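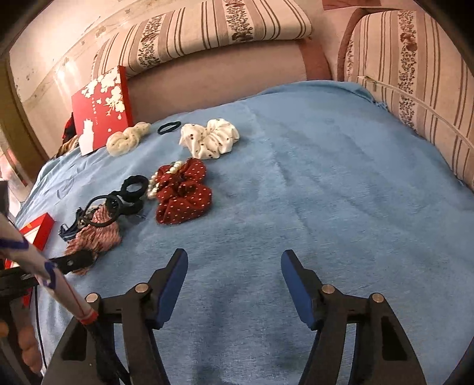

Stories > Short fiction > Festival season

THE LAST REEL AT THE GILLAR

Last updated: December

My aunt had the projection booth at the Gillar for most of her working life, and when her knees gave up on the stairs she handed me the keys, a tin of barley sugars and a warning about the left-hand speaker, which she said sulked in damp weather. I was to look after the place for one evening only, the closing night of the Brendon short film festival. I'd have said yes to a good deal more than that, because I had loved that little booth since I was small enough to be stood on a crate to see out of it.

There were 10 films on the program and a prize of $2,000, which in Brendon is enough to start arguments. The favourite was called Vutia, a quiet thing about a ferry that runs between two towns no longer on speaking terms. I'd watched it on my own that afternoon, with my feet up and a barley sugar in each cheek, and I had cried so hard at the bit with the dog that I had to go and wash my face in the cleaners' sink.

By seven the rain had set in and the left-hand speaker was sulking. We'd sold 100 tickets, and everyone who'd bought one seemed to have brought a wet umbrella and a cough. The first nine films went through like lambs. Then I started Vutia, the ferry pulled out from the wharf, and the sound died altogether, both sides.

I did everything my aunt had taught me, and then several things she'd have smacked my hand for. Down in the dark, people began to shift about. I was halfway to the stairs to apologise when somebody near the front, an older voice, began to make the noise of the engine. Just a low chug, chug, under the breath. Then came a gull from the back row, and quite a good one. By the time the ferry reached the other side there was wind, and water slapping, and a whole row humming what they supposed the music might have been.

When the dog came on, the entire theatre went silent, and then one child barked, very softly.

I rang my aunt at midnight to tell her. She wanted to know if I'd locked the side door.

14 comments | 31 shares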